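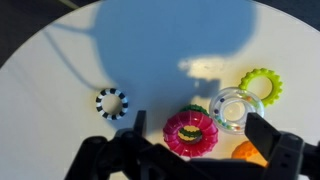 Griron Youth Basketball to Require Heart Emergency Plans at Every Practice Site

GRIRON, 13 Dec 2019 – The Griron Youth Basketball League will require a written cardiac emergency plan and an automated external defibrillator at every gym where its teams practice or play, the league announced today. The rule takes effect with the start of the winter season and covers all age groups, from the second-grade clinics through the high school travel teams.

The league has 3,000 registered players on 395 teams. Until now it has required a defibrillator only at tournament sites. Weeknight practices, which make up most of the hours players spend on the court, have been left to the individual gyms.

Under the new rule, a team may not begin a practice unless the coach knows where the defibrillator is and can get to it without a key or a staff escort. If the device is missing, locked away or showing a fault light, the practice must be moved or called off. Teams will not lose gym credits for a practice canceled for this reason.

"Our practice gyms are school buildings, church halls and recreation centers, and they all store their equipment differently," the league said in a statement. "A coach who walks in at seven in the evening may find the front office locked with the defibrillator inside it. We want that sorted out before the season and written down."

What the rule covers

The league uses 86 practice sites. A survey of those sites that began in August found that many already had a defibrillator in the building, but that access after school hours varied a great deal. Some devices were kept in nurse's offices or behind reception desks. At a few sites the pads had passed their expiration date.

Each site will now have a one-page plan posted at the scorer's table or next to the gym door. The plan lists the street address of the building, the entrance an ambulance crew should use, the location of the defibrillator and the name of the nearest cross street. It also assigns three jobs in an emergency: one adult starts chest compressions, one calls 911 and stays on the line, and one brings the defibrillator. A fourth person, if there is one, goes outside to meet the ambulance.

Coaches will read the plan aloud to players and parents at the first practice of the season and again after the holiday break. Players in sixth grade and above will be shown where the device is kept.

Training for coaches

All head coaches and assistant coaches must complete a course in CPR and defibrillator use before their second practice. At least one trained adult must be in the gym at all times while players are on the floor, including during warmups and open shooting.

The league has set aside 700 places in free courses at the Dradurach Recreation Center. Classes last three hours and are held on weeknights and Saturday mornings. Coaches who already hold a current card from a recognized training provider can upload a copy through the coach page on the league website and do not need to repeat the course. Team parents and scorekeepers may also sign up – places for them will open once coaches have registered.

Referees are covered by a separate agreement and will complete their training through their own association.

Equipment

Ureo, a local supplier of first aid and safety equipment, will provide portable defibrillators for sites that do not have one or cannot make theirs available in the evening. The units will be loaned to the league for three seasons at no charge. Ureo will check batteries and replace expired pads during that time. Each portable unit comes in a soft carrying case with a pair of scissors, gloves and a towel, and will be signed out by the first team to arrive and signed back in by the last team to leave.

The Magnusson Foundation is paying for the training courses, the printed plans and wall brackets for permanently installed units. The grant also covers child-size pads for sites that host the younger age groups.

Registration fees for players will not go up as a result of the program.

Information for parents

Sudden cardiac arrest is rare in young athletes, but it can happen to a player who has seemed healthy. The league asks parents to tell their child's doctor about any fainting or near-fainting during exercise, chest pain during exercise, unusual shortness of breath, or a racing or uneven heartbeat. A family history of heart disease or of sudden unexplained death before the age of 50 should also be mentioned.

A player who faints during a practice or a game will be removed from play and may not return until the league has a signed note from a doctor. The same applies to a player who reports chest pain while exercising. Coaches do not have the authority to waive this.

The medical form that parents fill out at registration has been updated with questions on these points. Families who registered before today will receive the new page by email and are asked to return it before their team's first practice. Paper copies are available at the league office and at the front desk of the Dradurach Recreation Center.

Practice schedules

A small number of teams will be moved to a different gym while their regular site is brought into line with the rule. Those teams have been contacted. All other schedules remain as posted, and opening weekend games will go ahead as planned.

Site managers who have not yet returned their access form should do so before the school break. The form asks for the building's evening entrance, the door code procedure and an after-hours phone number – the league cannot finish a site's plan without all three.

About the Griron Youth Basketball League

The Griron Youth Basketball League is a nonprofit organization that runs recreational and travel basketball for boys and girls in second through 12th grade. Its season runs from winter into early spring, with skills clinics in the summer. Financial help with registration fees is available to any family that asks for it.

Media inquiries and requests to attend a training class should be sent to the league office through the contact page on the league website.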